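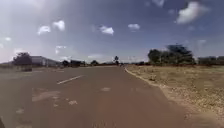

OK so I walked the whole old road out past Drarnen this week, end to end, and I have a lot of feelings about a strip of asphalt. Thread!

41 replies · 576 likes

First thing you should know: I've lived in Ordale for 13 years and had only ever driven it. You do it in the car with the radio on and you think, well, that was flat. On foot it's a different road. It took me most of a day with stops, and I stopped a LOT.

12 replies · 203 likes

The color! Why did I never notice the color? It's this reddish brown, dusty all over, and the loose soil along the curb is reddish too, so in places the road and the ground kind of melt into each other. My shoes are now the same shade and I'm leaving them that way.

8 replies · 188 likes

I love old road paint. I know, I know. But there are pale worn patches on the pavement that could be old markings or could be repairs, and I spent a silly amount of time standing over one of them trying to decide. Châu Khúc, who I'd talked into coming along, voted repair. I'm still on team paint.

19 replies · 164 likes

Past the curb it's just dry tan dirt with little stones and tufts of parched grass, and if you crouch down it's so much busier than it looks standing up. I filled one jacket pocket with pebbles before Châu reminded me I had hours of walking left. Put most of them back. Kept four.

6 replies · 151 likes

Trees! There aren't many, so each one turns into a goal. "Let's have water when we get to those." "Let's have the sandwiches when we get to those." There's a tall dark green bunch set back a bit on the right that we were aiming at for ages and it did not seem to get any closer. Flat ground is sneaky like that — you can see a thing forever before you reach it.

15 replies · 197 likes

Sandwiches were egg and pickled pepper, made by Bình Cù, and they were so good that I'm giving them their own post.

22 replies · 240 likes

After lunch we left the road and went out onto the bare ground, and this was my favorite part of the whole day. You step off the pavement and the sound changes right away. Your feet go from slap slap slap to a soft crunch, and we both stopped talking for a good long while without planning to.

9 replies · 175 likes

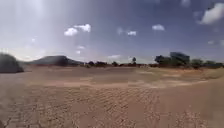
And then you look up and there's SO much sky. Deep, deep blue up high and going milky down toward the horizon, with little puffy clouds all over it. I grew up in a town with hills on every side and I don't think I'll ever get used to having this much of it. I had my hat pushed back and my mouth open like a kid.

17 replies · 312 likes

The flat-topped hill is the thing I'd show you if I could only show you one thing. It climbs up, levels off like somebody ran a ruler across it, then slopes back down to the trees. From this far off it goes a dark blue-gray. I've been calling it the Table for years. Châu says it looks like a loaf that didn't rise, and now I can't unsee it.

26 replies · 289 likes

Somebody always asks what it's really called. I've heard three different names from three different people in Ordale and they were all very sure of themselves. If you've got an old map with a name on it please, please send me a photo. I'll be so happy.

31 replies · 140 likes

Cường Phan asked what to bring if you want to do this walk, so: more water than you think, a hat with a real brim, sunglasses, something salty. I wore my old running shoes and they were fine on the asphalt and fine on the dirt. I carried a rain jacket the whole way like a fool.

11 replies · 133 likes

Also start early! We got going at a pretty lazy hour and the glare was a lot. When the sun's in front of you, everything in the distance goes to haze, buildings and all, and you lose half of what you came to look at. I'd love to do it again with the light behind me.

5 replies · 98 likes

Is it worth it if you're not the kind of person who gets excited about dirt? I think so? Châu is a very normal person with normal interests and she asked me in the car when we were going back. She also fell asleep two minutes later with her boots up on my dashboard, so take that however you like.

14 replies · 226 likes

Lâm Phan wants to try it on a bike. I'd say go slow and keep an eye on the surface, it's uneven and the dust hides things. But the idea of rolling along that road with the Table off in the distance… yes. Very yes. I don't own a bike and I've been looking at bikes all evening.

10 replies · 119 likes

Next up I want to see the same ground in September and find out how different it looks. More grass? Less? Same four pebbles missing? If you've been out there at that time of year, tell me what you saw, I'm saving all of it.

23 replies · 161 likes

Oh, and Bình says the pickled peppers need two days in the jar before they go anywhere near an egg. Recipe tomorrow if I can get it out of him.

38 replies · 274 likes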